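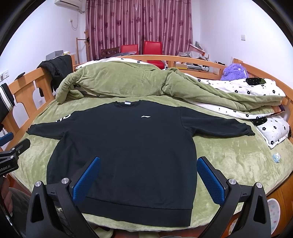

Fold your laundry for us (and get paid for it!)

Hi, I'm Benedek Fodor and I run home collection for Suro, the clothes-handling project at Fomik. I'm looking for 14 more people to join our April round.

You borrow a hand-held gripper with a camera on it, and you use it to fold, flip and stack your own clothes at home. Sweatshirts, tees, pants, whatever you've got. Every fold gets recorded and goes into the set our model learns from. We're at 1,116 folds so far and long sleeves are still giving it a terrible time, so if you live in hoodies I especially want to hear from you!

You don't need any tech background. I'll do a video call with you first and we'll fold a couple of things together until it feels normal (your wrist will complain a little on day one, mine did). Please don't tidy up for us, a regular bedroom is great. Just keep people's faces and mail out of view.

Pay is $21 an hour, setup time included. You need to be 18 or older and have a bed or big table to work on.

Write to me through the Fomik contact page, put "Suro folding" in the subject, and tell me what time of day works for a call.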